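Plant Care and Supplies Help Desk – Tawfik Building, second floor
Subject: Bench tree getting the wrong amount of water, cup sizes unclear
Category: Plants / small supplies
Status: Closed
Opened: Sunday, 9:20 a.m.
Items: tree in round black pot; Wulter bowl and lid set; plastic measuring cups, mixed colors; white tray

Summary as entered

The tree on the work table is dropping leaves from the lower part of the canopy. The top still looks full. Watering is done with plastic measuring cups from the Wulter set, and the care card from Cludow says "one red cup" without giving a volume. The size marks on the cups have worn off. We need to know how much water one red cup is, and whether the cups we have are the ones the card means.

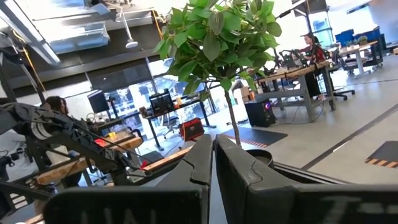
Marwa Ragab
Room coordinator, second floor

The tree came from Cludow with the card already filled in. For the first few weeks I watered it myself and had no trouble. Since then the watering has been shared, and people have been taking whichever cup was on top. I found out last week that one person was using the blue cup and another was using the green one twice. Both thought they were giving the same amount as the card.

What I have checked so far:

Drainage. The pot has a hole and a liner. I lifted the liner out over the sink and there was standing water at the bottom. I poured it off and put the liner back.

Soil. Damp two knuckles down, five days after the last watering. The card says it should feel dry at that depth before the next one.

Light. The room has a wall of tall windows and the tree gets plenty during the day. It has been in this room the whole time, so I don't think light is what changed.

Drafts. The nearest vent blows toward the door. I held a strip of tissue next to the pot and it hung straight down.

Pests. Looked under the leaves with a flashlight. Nothing found.

The leaves that fall are soft and yellow all over. They are not crisp at the edges. From what I have read, that goes with too much water.

What I need from the desk: a volume in milliliters for the red cup, and a decision on whether to repot or wait.

Sunday, 10:05 a.m. – Fouad Shawky, help desk

Thanks for the detail. I'd hold off on repotting. If the liner has been emptied, the roots may recover without it, and repotting a stressed tree can bring down more leaves. Please don't water until we have the cup question settled.

On the cups: Kornotham sold us two kinds of measuring cup in the same colors. The older kind has short handles and the newer kind has long flat handles. They were not the same size color for color. Can you tell me which ones are at the table? The Cludow card was written for the newer kind, so if you have the older ones the card is no use to you.

Also check that nothing from the two kinds has been mixed. Stand the handles side by side and compare the widths. On the newer kind all the handles should be the same width. On the older kind they get narrower as the cups get smaller.

Sunday, 11:30 a.m. – Marwa Ragab

Long flat handles on all of the cups, so the newer kind. I compared the widths with a strip of card marked in pencil. Blue and yellow matched each other. Red and green matched too, though the green handle has a slight bend and took me a couple of tries.

The strip method works better than holding two cups up by eye. If the desk wants to write this up for other floors, I would suggest marking the strip from the widest point of the first handle and then sliding it along the next one.
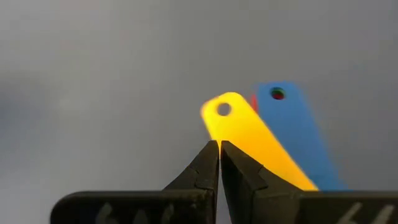

Lahcen El-Sayed wrote in to ask why we don't just go by color and leave the handles alone, given that the color is easier to remember than a number. His floor has a fern and a rubber plant on the same sort of card, and they have had no trouble so far.

Going by color is fine as long as everyone has the same kind of cup and the sizes have been checked once. My worry is what happens when a cup gets lost and somebody puts in one from another kitchen. The color will be right and the volume won't be. I'd like the number on the card as well as the color.

I don't have a scale up here. If someone can lend me one I will measure the cups myself.

Sunday, 11:50 a.m. – Fouad Shawky

There's a small kitchen scale in the supply closet, second shelf, behind the filter papers. Set it to grams. For plain water you can read grams as milliliters, and that's close enough for a tree.

Steps:

1. Put the empty cup on the scale and zero it.
2. Fill to the brim, then tip off whatever bulges above the rim.
3. Write down the number.
4. Dry the cup and do it again. If the two readings differ by more than a couple of grams, do it a third time.

The round bottoms rock a bit on the scale, and the long handle makes it worse. Set the cup inside one of the small bowls and zero the scale with both on it.

Sunday, 2:15 p.m. – Marwa Ragab

Found the scale. The battery was flat, so I took one from the clock in the hall. I will put it back.

Readings, same both times:

Red cup: 70 ml
Blue cup: 154 ml

So anyone using the blue cup was giving more than double what the card asks for. The green cup is smaller than the red one, but two of them still come out over it. I left the yellow one because it had label glue inside and I wanted to get that off first.

While I had everything out I also went through the bowls. The Wulter set is supposed to close up into one pile with the dark bowl on the outside, and ours has not closed properly since it was last washed. The lids won't sit straight. They go on, but each one is a little off from the one under it, and the pile takes up much more of the shelf than it should. The small green bowl doesn't fit in anywhere with the lids on, so it ends up next to the tree pot.

I tried them in two different orders with no improvement. At the moment it goes teal on top, then red, orange and purple, with the dark bowl underneath.

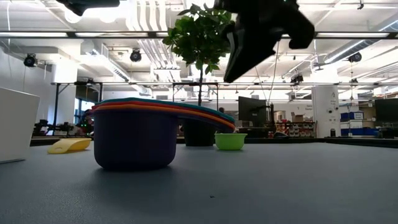
Abdelghani Amrani suggested taking every lid off first and building the pile from the bowls alone. In his kitchen the same set only closes if the bowls go in by size, small into large, with the lids kept back until the end. He also thought a lid might have been warped by the dishwasher – the bottom rack gets hot enough to do it, and one bent rim is enough to push the rest out of line.

I'll try that. I can't rule out the dishwasher, since I wasn't the one who loaded it.

Sunday, 2:40 p.m. – Fouad Shawky

To test for a warped lid, lay each one upside down on a flat surface and press lightly on opposite sides of the rim. A flat lid stays still and a warped one clicks up and down. You can sometimes bring a lid back with hot tap water and a heavy book on top for an hour. If that fails, tell me the color and I will order a single one.

Don't keep the cups inside the bowls. The handles stick out and hold the lids up.

For the cups, I'd like them to stay with the tree in the white tray. Someone who comes to water it should find the right cup right there and not have to go through a cupboard.

Sunday, 3:30 p.m. – Marwa Ragab

Lids tested. The orange one clicks. The other lids are flat. Orange is now under a book.

Without the orange lid the pile closes, small bowls into large, and it fits on its shelf again. So Abdelghani was right about the order, and about the rim too.

Ximena Arellano asked whether the blue cup should be taken away from the table altogether. I said no, because we use it for mixing the feed, but it shouldn't be the one people reach for. We agreed to put a strip of white tape on the red handle with "TREE 70 ml" written on it. She also thinks the tape should go around the handle and not along it, so that it can be read from either side. I will see which one lasts.

The cups were all over the mat after this: blue and green near the pot, red a little lower down, and the yellow one over on the left by the tray. They still need to go into the tray.
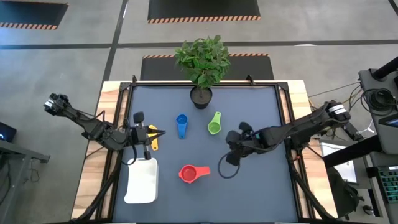
Resolution

Cause: Overwatering. Cups of different sizes were used as if they were the same.

Done: Liner emptied. Red cup measured at 70 ml and blue cup at 154 ml. Cup kind confirmed as the newer Kornotham one with long flat handles. Bowl pile rebuilt, orange lid removed for flattening.

Watering from now on: One red cup, leveled at the rim, when the soil is dry two knuckles down. If in doubt, wait a day. The first watering after this should not be sooner than 13 days from the last one, to let the soil dry through.

Card: New card to be printed with both color and volume. Old Cludow card to be thrown out when the new one is up, so that there aren't two different ones on the pot.

Still open, no separate ticket needed:
– Yellow cup not yet measured, glue inside. Cooking oil on a paper towel usually gets it off. Wash with dish soap after.
– Orange lid under the book until tomorrow morning. Test again before it goes back in the pile.
– Clock battery to be returned to the hall.

Note added after closing – Marwa Ragab

The orange lid still clicks, but less than before. I gave it a second round in hot water. Please go ahead and order one, Fouad, and I will keep this one as a saucer. Two more leaves came down overnight, both from the lowest branch and both already yellow. I picked them up and checked the soil again, and it is still damp, so no water today.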